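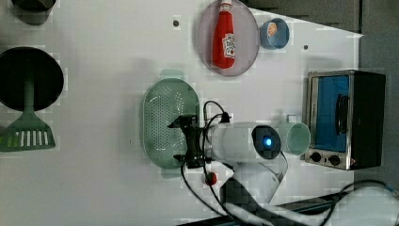 2/26/26

What a day! I'm writing this on the hostel roof with my feet in a bucket of cold water, because I walked from the old harbour right up to the Kasavico viewpoint and back, and I would do it all again tomorrow.

So, the taxi business. I'd read plenty about the airport drivers in Biltach before I came, and I still nearly fell for it. A very friendly man in a pressed shirt met me just past the doors, said the meter cars had all gone for the night and offered me a "fixed government price" of 2686 to the old town. He had a laminated card with the fare printed on it and everything! I was tired and I had my hand on my purse. Then a woman from my flight, Siriporn Chaimongkol, leaned over and said, quite loudly, "The rank is downstairs." And it was, with a whole line of cars waiting. We shared one and the meter said 497 when we pulled up at the hostel. I bought her a mango juice this morning and I still owe her several more.

She comes here every May for work (this is an extra trip, for fun) and knows all the little tricks. If the driver says your hotel has burned down or closed, ring it from the back seat. If the meter is "broken", get out before the car moves. Have small notes ready, and say out loud what you're handing over, so a big one can't turn into a little one. I've written them inside the cover of this book.

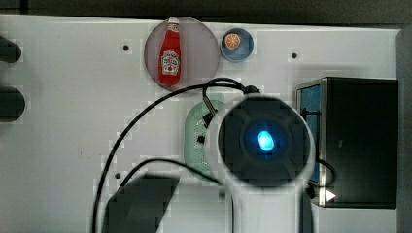 Rinomance Travel Club — Members' Diaries

After the juice we took the number 86 bus up the hill, or we meant to. It stopped halfway for the driver's breakfast and we got fed up and walked, then walked the whole way down again later. I'm so glad! The lane goes past tiny gardens and a school where they were practising drums, and near the top there's a bakery called Olivares that does a cheese roll with green chilli in it. I had two. Siriporn had one and then half of my second, so I suppose it evens out.

At the viewpoint a lad tried the bracelet thing on me, tying it on as a "gift" and then asking for money. I kept my hands in my pockets, said no thank you and carried on walking, and he just grinned and went off to try somebody else. I felt like an old hand — me, who nearly paid over five times the fare last night!

The view is wonderful, by the way. You can see both beaches and the ferry going out, and the wind up there nearly had my hat.

Tomorrow it's the early boat to the islands. Tickets from the proper office by the clock, not from the men on the steps. Must remember to buy plasters and ring Mum.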